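Keeping the heat in: Ionuț Radu on asphalt storage at Bronport

Ionuț Radu has run the storage yard at the Bronport terminal for Botum since the second tank went in. He came up through pipe fitting and still thinks like a fitter. Asked what makes a good asphalt tank, he starts with the valves.

"People ask about capacity first," he says. "I ask where the outlet valve is and if it's jacketed. A plug in a cold valve can cost you a whole morning."

The yard has 4 vertical tanks, all heated with thermal oil. The oldest was built by Cozma and was refitted last February with new coils. Radu had wanted electric heating on that one, but the power supply at the site would not have carried it.

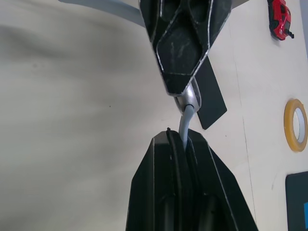

"So we stayed with oil," he says. "It's slower to come up in the morning, but the crew knows it. We start the heater at 4 and the first truck loads before seven."

The refit took 61 days. Most of that went on the insulation. The old rock wool had taken on water near the roof seam, and once the cladding was off, the wet patch was larger than anyone had planned for. Radu had the lot stripped, down to the bottom ring.

"I could have patched it. Then I'd be patching it again next year."

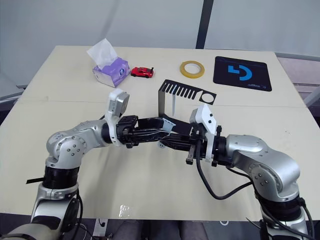

A thin black metal bracket held between two grippers over a cream-colored table.

The transfer line is his other concern. It runs 837 feet from the rail siding to the tanks, with a low point under the access road. Inine supplied the jacketed sections and the expansion loops. Radu added a drain at the low point himself – it was not on the drawings.

"Every line has a place where product sits," he says. "Find it before winter does."

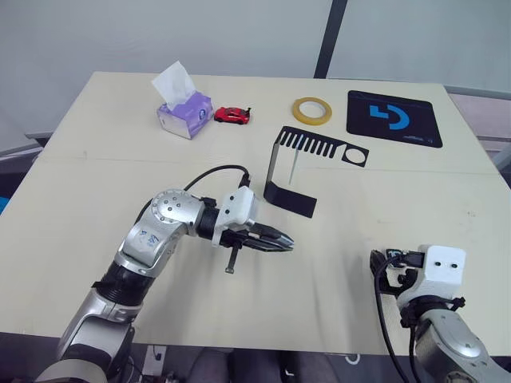
Tissue box with a purple print, at the back of the table.

He keeps a paper log of oil temperatures, out and return, next to the control panel. The panel records the same readings, but he likes to see a week on one page. A widening gap between the two numbers usually sends him to look at the pump strainer.

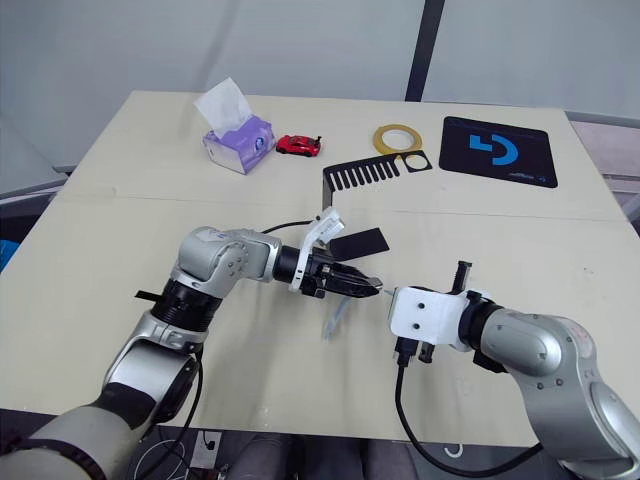

Toy car, roll of tape and comb-shaped black piece on the tabletop.

The terminal can now load up to 55 trucks a day in the paving season. Radu does not expect a fifth tank soon. He would sooner have a second heater, so that one can be shut down for cleaning in summer.

"I've asked," he says. "They have the quote."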